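Nimach build thread
February 27, 2018

1/ Long evening at Tivholm with the Nimach grippers, a pair you hold in your hands and work with your fingers. The arm that's supposed to copy me one day is still a parts list and a strong opinion about motors. So for now I am the arm. I come with free shoulders.

2/ New jaws are on. The old ones were lovely on square blocks, and it's amazing how few square blocks there are in a normal house. The fingers had 2 mm of slop at the tip, enough that you'd aim at a handle and get the air next to the handle.

3/ Took them apart, put the pivots back in with brass where the plastic used to rub, and lost 45 minutes to a washer that was in my cuff. The squeeze is better. Both jaws on the side walls of a plastic channel, and daylight still showing between finger and wall, so there's room to fuss with the fit.
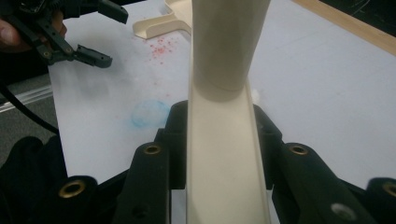
4/ Things I'd like to file a complaint about: the cable. Each gripper has a black cable hanging off it and each cable has plans of its own. I ordered softer ones from Purkemer. They said April. They did not say which April.

5/ The test chore is sweeping a tabletop with a brush and dustpan, a job I'm bad at with my own bare hands. I figured if the grippers are also bad at it we'd at least have common ground. You pinch the handle, you go to tilt it, and the whole thing wants to roll, because a tube is a tube.

6/ The open stretch is a much better place to hold. Flat floor, two thin walls, something for the fingers to lean on. Past the collar it turns into a round tube and you're on your own.
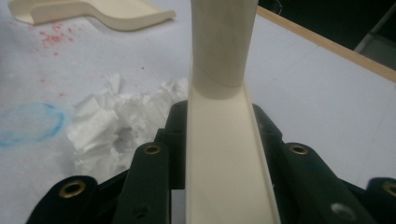 Anyway, I've been thinking about rubber. Everybody on the build forum says rubber pads, and everybody is probably right, but I glued pads on the first pair and they peeled off like old stickers by the end of the week. This time I'm going to try a thin sleeve over the fingertip. If it looks like a finger puppet then it looks like a finger puppet.

7/ Ran 42 sweeps before my thumbs quit. I'm not going to grade them. Some were sweeping. Some were more like moving a brush near a mess and hoping it took the hint.

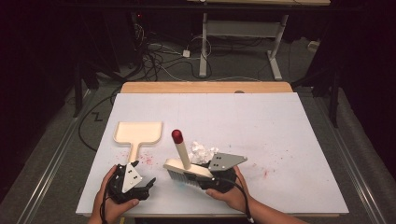
Brush in the right gripper, dustpan farther back on the board.

8/ Went to Đào for noodles afterward and found I was holding chopsticks like a man demonstrating hardware. Next up: the sleeves, a shorter squeeze, and around 2 hours of tying down cables. If you have a favorite strain relief, my replies are open.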